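Vemerero Homes Opens Second Phase at Ritchie Commons

Vemerero Homes has released 39 residences in the second phase of Ritchie Commons, its community on Pidico Road. Floor plans begin at 1,092 square feet, and 16 of the homes are reserved for first-time buyers. 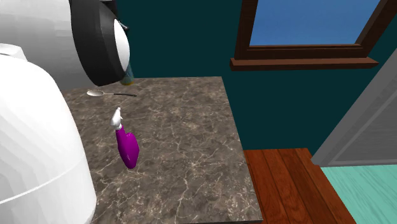 Buyers who sign before the end of March may select interior finishes at no added cost. The kitchen options include marble-patterned countertops in brown-gray, shown with a dark teal wall. Selections are final once a building permit has been issued.

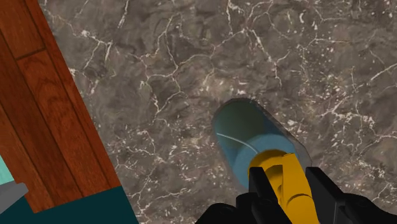
Sales are handled by Jemonetti Realty, which requires a lender's letter with each reservation. The sales office opens daily at 10 a.m. The completed community will contain 100 homes.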